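Sachstandsbericht an den Fördermittelgeber
Vorhaben: Mersha – Maschinelle Unterstützung bei Aufräum- und Entsorgungstätigkeiten im Privathaushalt
Zuwendungsempfänger: Destania
Verbundpartner: Kolska
Stand: 20.04.2024

1. Gegenstand des Berichts

Der vorliegende Bericht gibt den Stand der Arbeiten im zweiten Förderabschnitt wieder. Er schließt an den Zwischenbericht vom Januar an und behandelt ausschließlich das Arbeitspaket 3 (Einsammeln und Entsorgen von Verpackungsabfällen in Wohnräumen). Zu den Arbeitspaketen 1 und 2 haben sich keine berichtspflichtigen Änderungen ergeben.

Die Leitfrage des Vorhabens lautet unverändert, in welchem Umfang einfache Haushaltstätigkeiten bereits heute maschinell ausgeführt werden können und wo eine Beaufsichtigung durch Menschen erforderlich bleibt.

2. Durchgeführte Arbeiten

Im Berichtszeitraum wurden 1097 Durchgänge der Aufgabe »Abfall vom Tisch in den Eimer« aufgezeichnet. Davon waren 684 nach Prüfung durch Kolska für das Training der Greifsteuerung verwendbar. Die übrigen Aufzeichnungen wurden überwiegend wegen unvollständiger Bewegungsdaten ausgesondert und werden gesondert archiviert.

Die Aufzeichnungen erfolgen mit handgeführten Zweifingergreifern in bewohnten Räumen. Auf eine Nachbildung im Labor wurde entsprechend dem Bewilligungsbescheid verzichtet.
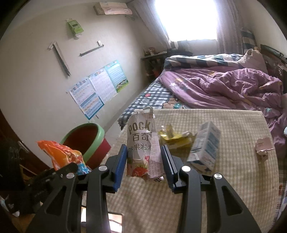 Leere Snackverpackungen zählen zu den anspruchsvollen Objekten des Arbeitspakets. Folienbeutel und dünne Kartons geben unter dem Greifdruck nach, und ihre Form ist nach jedem Kontakt eine andere. Ein fest hinterlegtes Objektmodell, wie es für Tassen oder Flaschen ausreicht, ist hier nicht anwendbar. Die Steuerung muss den Griffpunkt während der Annäherung fortlaufend neu bestimmen.

Hinzu kommt der Untergrund. Auf gemusterten Tischdecken und Matten wurden kleine Folienreste von der Bilderkennung wiederholt nicht als eigenständige Objekte erfasst. Der Datensatz wurde daher um Durchgänge auf karierten und gewebten Unterlagen erweitert.

3. Erprobung der autonomen Ausführung

Die trainierte Steuerung wurde auf der Versuchsplattform Ruletti in 127 autonomen Durchläufen erprobt. In 100 Durchläufen befand sich das Zielobjekt am Ende vollständig im Eimer. Als nicht bestanden gewertet wurden auch Durchläufe, in denen das Objekt auf dem Rand liegen blieb oder beim Öffnen der Finger haften blieb.

Die im Antrag formulierte Erwartung, das Greifen werde den größten Teil der Fehler verursachen, hat sich nicht bestätigt. Die Mehrzahl der Fehlversuche entfiel auf das Ablegen.
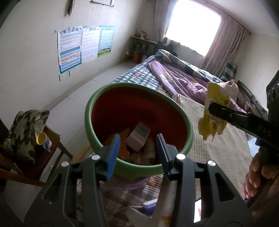 Foto: Destania / Projekt Mersha

Ursächlich ist nach derzeitiger Einschätzung die Tiefenschätzung über dem offenen Behälter. Ein dunkler Innenraum liefert wenig Struktur, und helles Fensterlicht im Hintergrund verschlechtert die Belichtung zusätzlich. Die Finger öffneten sich in solchen Fällen zu früh oder seitlich versetzt. Kolska erprobt derzeit eine angepasste Belichtungsregelung sowie eine Ablagestrategie, die sich am Behälterrand orientiert.

Die beidhändige Ausführung mit zwei Greifern wurde bislang nur in handgeführten Durchgängen aufgezeichnet. Aussagen zur autonomen Ausführung sind hierzu noch nicht möglich.

4. Bewertung

Das Entsorgen einzelner, frei liegender Verpackungen ist unter Aufsicht maschinell durchführbar. Ein unbeaufsichtigter Einsatz im Haushalt ist aus Sicht des Zuwendungsempfängers derzeit nicht vertretbar. Offen ist insbesondere die Unterscheidung zwischen Abfall und aufzubewahrenden Gegenständen. Eine angebrochene Packung ist für die Bilderkennung von einer leeren häufig nicht zu unterscheiden.

5. Abweichungen und weiteres Vorgehen

Der Meilenstein M3.2 (autonome Ablage) wird als teilweise erreicht gemeldet. Eine Verschiebung von Mitteln zwischen den Kostenpositionen wird nicht beantragt. Für den folgenden Abschnitt sind die Wiederholung der Ablageversuche mit geänderter Belichtungsregelung und der Beginn der autonomen beidhändigen Versuche vorgesehen. Die Ergebnisse werden im nächsten Sachstandsbericht vorgelegt.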